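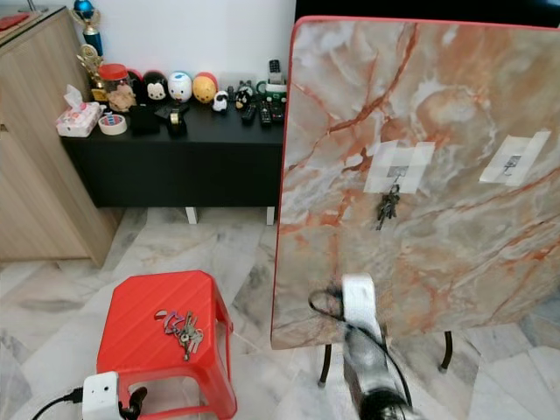

Gripper trial catch-up, September 20, 2026

Present: Iolanda Amaral, Ewan Hinds, and me on notes (sorry in advance for the spelling).

1. Keys and hooks
We spent most of the hour on this one. The setup is the same as last time: folding table on its side, two small hooks taped to the marble-look top, one bunch of keys on a hook and the other bunch waiting on the red stool. Ewan ran the Tretex fingers first and then the Tisent ones, 22 tries each. Tisent dropped the keys 3 times and Tretex 6, so I'm leaning Tisent, but Iolanda thinks the Tretex ones were closing too early and wants another go before we pick (fair enough!). I asked if the purple and red tag makes the bunch easier to grab. Ewan says maybe, and he'll try it with the tag tucked under.

2. Tape
Long chat about tape. I'd like the hooks stuck on with something stronger, Iolanda likes being able to move them around. We're keeping the tape for now.

3. Cable
Ewan worries about the loop of black cable down beside the gripper and would like it shorter. I'll ask Bartoš what lengths they sell.

4. Controller
The Kirketti box logged 498 grip commands and Iolanda still has to go through them. She'll send us whatever looks odd.

To do
Ewan: rerun Tretex with a slower close
Iolanda: controller log
Me: write to Bartoš, bring more tape

Next meeting at Iolanda's desk, once the rerun is done.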